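Open day at the Kedis garden works, Tanudgate

10/12/2020

I went to the open day at Kedis because my own driveway is in poor shape and I wanted to see paving that is already some years under people's feet, not only samples on a board. Kedis makes clay pavers and also keeps the grounds where they are laid. The entry was free, but one had to book, and the group was up to 13 visitors.

First we were shown the yard. The pavers are stacked on pallets by colour, and a sign by the gate said that 3,776 square metres were laid in Tanudgate with the product called Ruddock. I asked what is the difference to Flodumance, the newer one. It is a little thicker and it costs more, this is all I could learn. Both colours are warm, I would say like a flower pot.

After the yard we walked outside along the garden. For me this was the best part of the visit. The brick path is laid in herringbone, with a pale concrete curb on one side and behind it a long trimmed hedge, very dark in the lower part. The zigzag holds the eye when you look down at your shoes, and some metres further it becomes only one brown band. There was a bit of dust on the bricks, which I did not mind, my driveway has much worse. 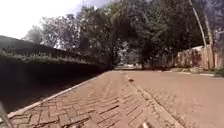
One reader has already written to me that herringbone is lovely until you have to cut the edges, and that on a narrow path you should count on a full day with the saw before you lay anything against the curb. I have not tried it myself, so I pass it on.

At the end there was tea and a table with price lists. The smallest order is 152 pavers, and for delivery outside Tanudgate they want an order of at least 2,000. I took a list for each colour. The parking lot is behind the yard and fills up early, so come by bus if you can. The next open day is planned for October, and booking is again by phone.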